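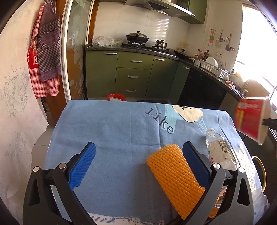

Equipment catalog / Handling and automation / Hand-held grippers

Hand-Held Two-Finger Gripper, Paired Set
Setup, care and repair

The Pivilbridge Equipment Office lends the hand-held two-finger gripper in pairs, one for each hand, for the recording of household handling tasks. The recorded motions are used by departments that program robot arms. Each pair is issued in a Karkent case with its charger, a hex key, a soft brush and one spare set of finger pads. The standard loan is 15 days and may be extended once.

Borrowers are responsible for the daily care described on this page. Work on the body, the camera or the wiring is carried out only by the Anwood workshop.

Before first use

Remove both grippers from the case and set them on a clean, dry surface. Check that each blue pad is fully seated on its finger, with the textured side facing inward. A pad that can be moved sideways with a thumb must be seated again before the gripper is used.

Open and close the jaws by hand 20 times. Movement should be smooth through the full range, and both arms should reach their limits together. If one arm lags, look first at the round pivot screws on that side. Turn the screw only until side play is gone. An overtightened pivot makes the jaws slow to open, and the fault is easily mistaken for a problem in the handle.

Wipe the camera window with the cloth supplied. Paper towels scratch the coating and must not be used.

Checking the grip

The grip should be checked on ordinary items that differ in shape and surface. Suitable items include a capped bottle, a paper cup, a sealed food package and a piece of foam fruit netting. Smooth wrappers show pad wear sooner than rough ones do. Close the jaws, lift the item a short distance, hold it for a count of 4 and set it down. An item that turns between the pads should be tried again after cleaning. If it still turns, replace both pads on that gripper.

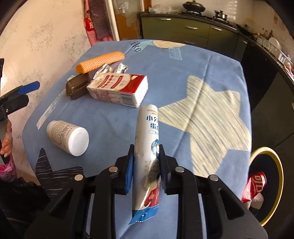
Heather Mackay writes that her group changed pads on one finger only for most of June and could not understand why packages kept rotating toward the older side. Since changing them in sets, she reports, the group has had far fewer spoiled recordings, and she asks that the instruction be moved nearer the top of the page. The office has noted the request and will include it in the next revision.

Daily care

Brush the texture of the pads at the end of each session. Crumbs, foam particles and label adhesive collect between the ridges. If residue remains, wipe the pads with a damp cloth and a little dish soap, then let them dry with the jaws open. Alcohol and solvent wipes harden the pad material.

Keep the pivots free of dust. Oil is not to be applied by borrowers. The workshop uses a dry lubricant at each service, and household oil will draw dirt into the joint.

Store the grippers with the jaws slightly open. Pads that are left pressed together in the case take a set and lose contact along one edge.

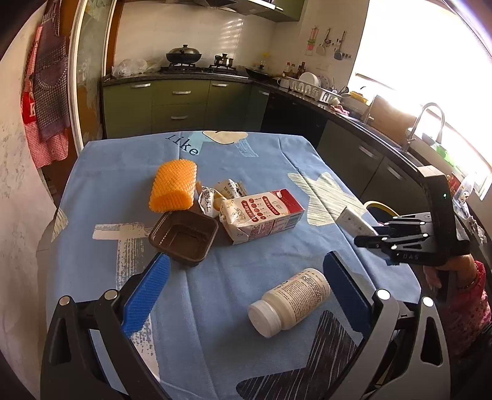
Can the two grippers in a pair be exchanged or mixed with another pair?
Grippers must stay with the pair in which they were issued. The two units are calibrated together at the workshop, and a mixed pair will produce recordings in which the distance between the hands is wrong.

Service and repair

Each pair is due for service after 200 hours of use. Hours are to be entered on the card inside the case lid. At service the workshop replaces the pads, examines the linkage arms for cracks, resets the pivots and repeats the calibration.

Stop using the gripper and return the pair if any of the following occurs:

A linkage arm is bent or cracked.
A pivot screw will not hold its setting.
The jaws do not close fully with clean pads.
The gripper has been dropped on a hard floor, whether or not damage can be seen.

Attach the Sydorenko tag to the case handle and describe the fault in plain terms. Returns are accepted at the Anwood counter on any day except Sunday. Spare pads may be collected there without an appointment.

This site uses cookies to remember your loan basket. By continuing to browse, you accept their use. Accept / Settings

© Pivilbridge Equipment Office. All rights reserved. | Contact the office | Back to top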